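Skivel kitchen set, bench build

Recordings from the two-arm table in the Isby workshop. Both arms are home builds: cut plate, off-the-shelf servos, cable run on the outside so it can be swapped without taking the links apart. Ingegerd Skjelbred did the arms and mounts, Morenike Olatunji wrote the recorder and keeps the files in order.

Contents

1,344 episodes in train, 50 in holdout. Each episode has joint positions for both arms, gripper opening, and video from the fixed camera and the wrist cameras. Props are toy kitchen pieces and small blocks on a black tabletop. They get moved between episodes and there is no standard layout.
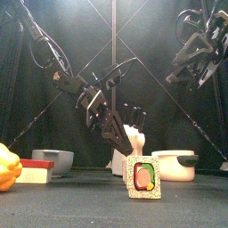
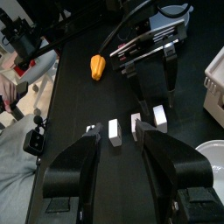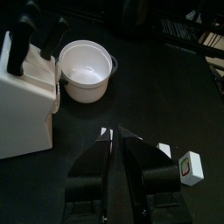

Known problems

Episode 1,782 is the highest number in the folder. Numbering has gaps where bad takes were deleted, so read the index file and don't loop over a range.

Wrist video can lag the joint log by up to 2 frames. The loader has an offset setting, off by default.

Black fingers on a black table are hard to segment. Shao, our mask script, loses the tips when the gripper is nearly closed. Masks are in a separate folder and are optional.

Gripper zero was reset in October. Use the calibration file stored with each episode.

To do

Strain relief on the left elbow cable
Port the loader to Skukard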